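Stivard Packing Cell Working Group
Minutes of the meeting held 2 October 2025

Present: Siiri Hunt (chair), Bimla Thakur (minutes), cell operators, maintenance
Apologies: Vasylenko site office

1. Minutes of the April meeting
Approved with one correction. The spare gripper was ordered from Judolley, not Ullik.

2. Left arm stoppage on the box folding task
The chair went over the fault report. At cycle 152 of a planned 600 the left gripper closed on a side flap and did not release when the program called for it. The right arm carried on to its next position and pulled the box against the held flap. The card tore along the fold. The force limit did not trip. An operator used the stop button and both arms halted.

No one was inside the marked area and there were no injuries. The run was not restarted that day.

Maintenance found that the release signal had been sent but never confirmed by the gripper. The program does not wait for a confirmation before moving the other arm. The log shows 44 earlier releases that were confirmed late, all on the left side. None of these raised an alarm.

The step in question is the one where both grippers are on the card together, the left on the raised side flap and the right on the side of the open compartment.

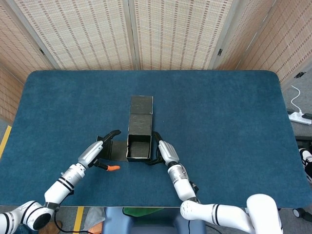 Bimla Thakur said a late release should be treated as a fault the first time it happens, and that she did not want the run resumed on a slower speed setting alone. The chair agreed. Maintenance asked for time to test the left gripper off the arm before any program change is made.

Agreed:
Folding runs suspended until item 2 is closed.
Program to hold the right arm until the left release is confirmed.
Force limit to be checked on both arms, with results in writing.
Late releases to stop the cell and be logged as faults.

3. Stop button access
Operators asked for a second stop button on the far side of the cell. Ullik has quoted $488 fitted. Approved.

4. Any other business
Card stock for the next run has arrived. Torn box to be kept with the fault report.

Next meeting to be called by the chair when the gripper test results are in.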